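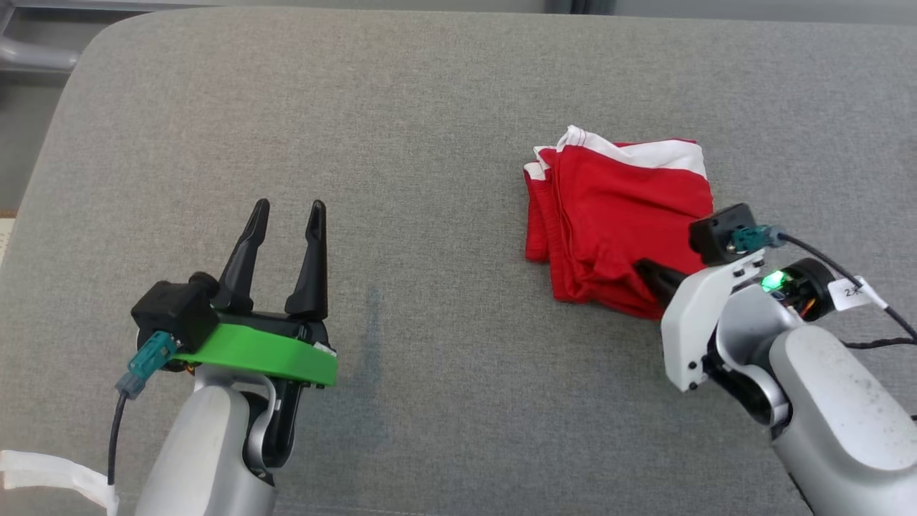
Posted by Thoa Châu | Warnimcombe office, IT support | Ticket 707 | Status: Resolved | Last updated in November

Shared calendar bookings for the lounge seating area dropping out of Vekari

Summary
Bookings made for the lounge seating area are accepted by Vekari and then vanish from the shared calendar. The person who made the booking still sees it on their own calendar. Everyone else sees the slot as free. Other bookable spaces on the same floor are unaffected.

Environment
Vekari calendar server, current release, hosted in house
Pliltden sync connector, running as a service on host Tôn
Desktop and phone clients both affected

Reported symptoms
1. User books the lounge. Confirmation mail arrives within a minute.
2. Entry appears on the shared calendar.
3. At the next full sync the entry is gone. No cancellation mail is sent.
4. A second user can then book the same slot, and gets a confirmation too.

Log

09:10 Reproduced with a test account. Booked 14:00 to 15:00, entry present. Forced a full sync from the connector console, entry gone. Repeated with a different test account, same result.

09:25 Checked permissions on the lounge resource. Identical to the meeting rooms. Auto-accept is on, conflict checking is on. Removed and re-added the booking group anyway. No change.

09:50 Cleared the client cache on my own machine and on one of the affected desktops. No change, as expected for something that shows up on phones as well.

10:15 Connector log on Tôn. Every full sync ends with the same pair of lines:

WARN page limit reached, 2,000 items read
INFO sync finished, status OK

The lounge calendar holds 2,302 items. It was never archived when the others were, and it still has every recurring entry from before the move. The connector reads the first 2,000, stops, and marks the run as good. Anything it did not read is treated as deleted at the source and is removed from the shared copy. Items are read oldest first, so new bookings are always the ones that go.

10:40 Passed to Mỹ Phí, who looks after the connector config.

11:20 (Mỹ Phí) Confirmed. The page limit is set in the connector profile and paging is switched off in ours. It was off in the profile we copied from the old host. Turned paging on in the staging profile and ran a full sync against a copy of the lounge calendar. All 2,302 items read in 2 pages, no warning. Incremental syncs do not use this setting, which explains why entries survive until the full run.

11:45 Change applied to the live profile. Service restarted. The first restart hung on a stale lock file left in the working folder -- removed it by hand, second restart clean.

12:05 Full sync on live. No warning. Test booking still present afterward. Ran it again to be sure. Still present.

13:30 Restored the missing bookings from the organizers' own calendars. Where two people held a confirmation for the same slot, the earlier booking was kept and the other organizer was mailed. Past slots were left alone.

Resolution
Paging enabled in the Pliltden connector profile on Tôn. Archiving the calendar would also have hidden the fault, but only until it filled up again.

Follow-up
-- Archive old lounge entries. Assigned to Thoa Châu.
-- Ask the vendor why a truncated read returns status OK. Assigned to Mỹ Phí, open.
-- Add an alert on the text "page limit reached" in the connector log. Done.
-- Compare the remaining connector profiles against the corrected one. Open.

Note for anyone who lands on this ticket from search: if bookings disappear right away and not at the full sync, you have a different problem. Check the auto-accept setting on the resource first, then open a new ticket with the booking time and the name of the space.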